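Looking after a pair of grippers (a longer post than I meant)

17/02/2020
Posted by the author of this blog
Print this post | E-mail this to a friend

I promised a while back that I would write up how I look after the hand-held grippers, and then I kept putting it off, as I do. So I've made a pot of tea and I'm going to get it all down in one go, pads and pivots and cable and the lot, and if it rambles a bit you'll have to forgive me. We've been on striped blue clothes and denim lately, and soft cloth is far harder on the fingers than you'd think!
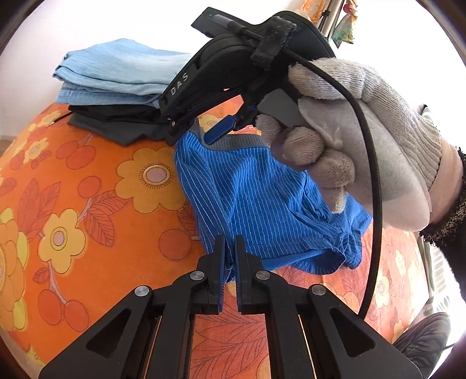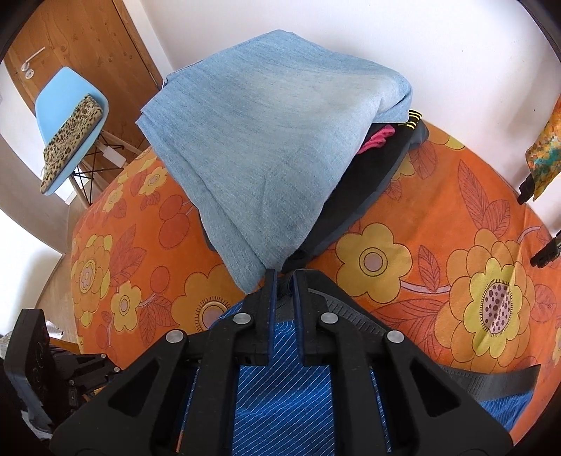
Blue pads on the fingers, silver pivots on the linkage: those are where most of my looking-after goes.

How often do the pads need changing? Mine get changed every 1260 grips, and sooner if the surface has gone shiny or an edge has started to lift.

I used to wait until things began to slip, and that was a mistake, as a worn pad lets go of a thin hem long before it lets go of anything thick. I buy the pad sheet from Hollby (some 200 pads to a roll, so it lasts for ages) and cut it with a sharp knife and a steel rule. Peel the old one off slowly, clean the metal with a drop of spirit, leave it to dry properly, then press the new one on and hold it while you count to thirty. I always do both fingers together, even when one looks perfectly good. A new pad facing an old one closes crooked, and you'll spend the evening blaming the linkage.

The pivots want very little. Every week or so I work the fingers open and shut with my eyes closed, feeling for grit, and if there is any I brush out the lint with an old toothbrush. There is always lint. Then one small dab of Kragh light grease on each of the 4 pivots, wiped nearly all away again. Too much and it ends up on somebody's washing (ask me how I know). Don't nip the screws up hard, either. They should just stop rattling and no more.

Last job is the cable. I run a finger down the whole length and give the plug a gentle wiggle with the power on. I had one in July that dropped out whenever the wrist turned over, and it took me two evenings and a new Piteck connector to put right. All of it goes in the Zotbridge notebook, which has reached entry 558 and is mostly tea stains.

Comments

Do you warm the pads before sticking them on? Mine lift at the corners in a cold room.

Reply from the author: A minute on top of the radiator does it, and try rounding the corners off with scissors.

Toothbrush tip is a good one, thank you. Been using a pin like a fool.

Could you do one on the straps next please?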